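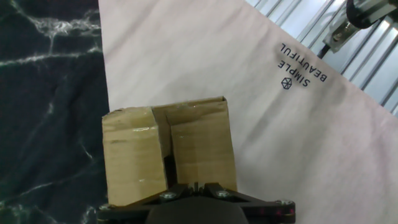

Birkanitz cell drops out of the open day routine with fault 253 and won't resume until someone presses Acknowledge on the pendant. It does this most reliably when visitors are watching. The routine is the short one: right arm goes down to the open cardboard box, finds an edge, takes hold, waits, lets go, backs off. On the runs that fail it gets as far as the search and then the edge finder reports two candidates and quits. I was on the wrist view for most of the morning and my first suspect was the packing tape, which throws a bright streak straight across the left flap. Please read the rest before anybody goes and peels the tape off, as I have already been down that road.

Onholm Service Desk > Robot Cells > Birkanitz > Open Day > Ticket 3608

Opened by: Amra Dervishi, Firnovport demo hall
Assigned to: Taha Mansour, Onholm
Priority: High (was Low until the Hamdy people confirmed they were coming)
Status: Closed, with grumbling

09:10 Amra

Background for whoever inherits this. The open day is for families in the morning and the Hamdy group after lunch. The families want to see a robot pick something up. Hamdy want to see a robot pick something up and then ask what it costs. Same routine for both.

The routine ran clean in rehearsal, on bare table. Then it was decided, above my pay grade, that bare aluminum looked "a bit like a loading dock" and the cell should have a table cover. The cover has marble on it, and pink, and says SIMPLE BEAUTIFUL in more than one place. I have no objection to any of those words. I would only note that the fault started the same morning the cover went on, and that I mentioned this at the time.

What I see:

- Arm moves to the search pose normally.
- Edge finder starts. Sometimes it locks on and everything is lovely.
- Other times the candidate score flips back and forth, the 5 second timer runs out, and we get 253.
- After Acknowledge, the arm goes home and acts as if nothing had happened.

Attached the log from startup.

09:25 Taha

Thanks. 253 on that software version means "search result not unique." It is not a mechanical fault, so please leave the gripper bolts alone. I say this with love and a memory of last year.

Could you try, in this order:

1. Clean the wrist camera lens.
2. Drop the program speed to 50 percent.
3. Run the search with the box moved a hand's width from where it normally sits.
4. Tell me what else is on the table.

09:50 Amra

Lens cleaned. No change, though it did turn up a thumbprint that I'm told belongs to no one.

Speed at 50 percent. It now fails more slowly. A boy at the rope asked if the robot was tired. His father said it was thinking. I said it was "verifying," which got a nod from the father and nothing at all from the boy.

Box moved. Two good runs, then 253 again. Turned the box so the other flap faces the arm, same thing.

As for what else is on the table: the cover, the big box with the orange thing and the small white thing in it, the pale blue box with the lid toward the front, and the usual cables. The left arm is powered and parked for now. It has no part in this routine and I'd like to keep it that way, given how the day is going.

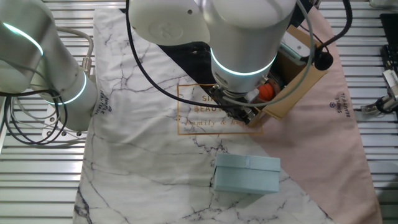

I can take the blue box off if you think it matters. It's there for the second half of the show, where the visitor picks which box the robot goes to. I have been talking my way around the second half so far. I described it to one group as "coming later in the year."

10:05 Taha

Leave the blue box, it's well outside the search window. Don't touch the left arm either.

Have you done anything about the tape?

10:20 Amra

Yes, and this is the road I mentioned. I went over the shiny part with a dull paper label so there was nothing for the light to bounce off. Three runs, two faults. I then peeled the label off, which took some of the cardboard's top layer with it, so the flap now looks like it has been through a hedge. Three more runs, two faults. So the tape is innocent and the box has suffered for nothing.

I also turned off the lamp over the near side of the table. The ridges on the aluminum stopped glaring quite so hard, and the fault came right back.

10:40 Taha

OK. I've been through the log properly now, with coffee. The edge finder looks for the longest straight line with a dark side and a light side, inside the window. It wants the top of the flap against the gap behind it. In every failed search the second candidate is at nearly the same place, and it is longer than the flap, and it does not move when you move the box.

What is under the gripper at the search pose that is long, straight, and half black?

10:42 Amra

Oh for heaven's sake.

10:43 Taha

Go on.

10:50 Amra

The table cover. The black marble part meets the pink part in a line you could check a ruler against, and the search pose puts the gripper right on top of it, one side of the gripper over the black and the other over the pink. I've been looking at it all morning and thinking how neatly it was printed.

So the robot has been asked to find the strongest straight edge on the table, and it found it, and we have been calling that a fault.

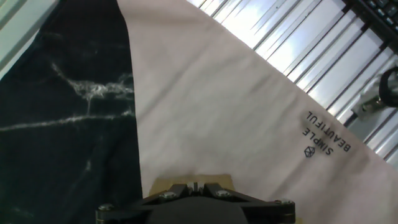 11:00 Things tried after we knew what it was

Taha wanted these written up one by one so the next demo hall doesn't have to repeat them.

a) Shrinking the search window. Works if the box is placed exactly. The box is placed by me between groups, while answering questions about whether it can make pancakes. Not exact enough. Put back to the standard window.

b) Raising the minimum score. The real edge scores lower than the printed one, so this got rid of the right answer and kept the wrong one. Very confident runs, all of them wrong: the fingers closed on air over the join and the status light stayed a cheerful teal. I stopped after the second. The families clapped, which I'm choosing not to think about.

c) Smoothing out the cover. It had crept a little and there were some soft wrinkles near the box. Pulled it tight and clamped it. This made the line straighter. In hindsight, yes.

d) Turning the cover around. The black part then ends up on the other side, and the printed frame with the writing in it lands in the search window instead. Gold rectangle, nice crisp corners. The edge finder adored it. Turned the cover back.

e) Taking the cover off. Runs perfectly. I was asked to put it back on.

11:35 Taha

Leave the cover alone, then, and we'll change what the software is willing to believe. I've sent you a settings file. It adds a mask line along the join: anything within a finger's width of that line and parallel to it gets thrown out before scoring. You'll need to teach the line once, from the search pose, with the box out of the window.

Teaching steps, for the record:

1. Load the file, restart the vision task only. Do not restart the whole cell or you'll be homing both arms in front of an audience.
2. Jog to the search pose at low speed.
3. Open Masks, choose Line, tap one point at each end of the join.
4. Save under a name somebody else will understand.
5. Put the box back with its top edge at a clear angle to the join. If the flap lies parallel to the mask and close to it, it'll be thrown out too and you will get 251, "nothing found," and then you'll open another ticket.

11:55 Amra

Loaded. I did restart only the vision task. First try at step 3 I tapped one of the white veins in the black part by mistake (the long one runs across it and on that little screen it looks very official), so the mask went sideways. Deleted it and did it again.

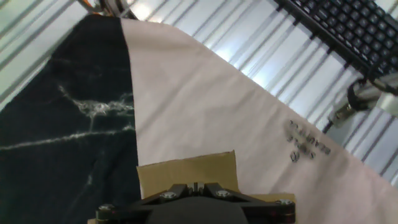
Saved as "table cover join, do not delete." It was going to be ruder.

Then ran the routine with the hall closed for lunch and only the man who refills the coffee machine watching. No faults. Ran it again at full speed, no faults. Nudged the box the way I normally would by accident, and it coped. Turned the lamp back on, still fine.

13:40 Amra

Hamdy group has been and gone. The routine ran every time I pressed the button. We did the second half as well, and the blue box had its moment. Somebody asked how the system handles "visually complex surroundings" and I was able to answer at some length, with feeling. Their other question was where we'd bought the tablecloth.

14:05 Taha

Good. Before I close it:

- The mask belongs to this cover in this position. If the cover shifts, reteach. If it goes in the wash, definitely reteach.
- I've filed a change request so 253 shows both candidates on the pendant screen. You'd have seen the line drawn down the join on the first failure.
- I've also put a line in the setup guide for visits: plain matte surface, one color. It was already in there, on the page after the one people read.

14:10 Amra

Agreed on all three. I'll print the page and leave it on the events desk, face up. Please also add to the parts list: one cardboard box, medium small, flaps intact. Ours is no longer fit for company.

14:12 Taha

Added. Closing 3608.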